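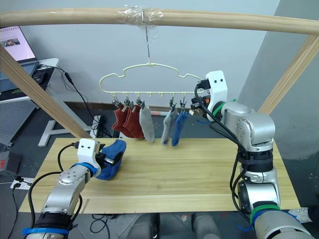 February, 9:20 am. Drying frame, hanger check

Cloud hanger back up on the crossbar, same wire hook, tape over the middle of the bar. The tape is holding but I'd still like a proper eye screw there. Ruvska order 2563 should cover it if the small hardware came with it.

Socks clipped along the bottom rail: dark red, light gray, blue. Pairs kept next to each other where possible. With a gap in the middle the hanger may tilt, so fill evenly from both ends next time - or start at the center and work out.

Clip by the cuff only. Fustent says 700 g is the limit for this type of hanger. Weigh a full load before we trust that.

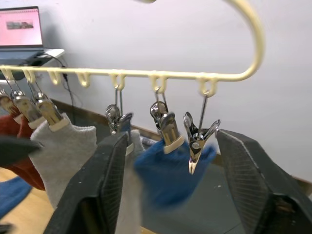 Clips on the rail, blue sock held at the top, end clip open.

To do: leave 20 mm between clips, try the 3 thicker pairs from the Cludgate box, ask Admasu for spare clips. Pale gray socks are hard to match under the bench light - sort them by the window first.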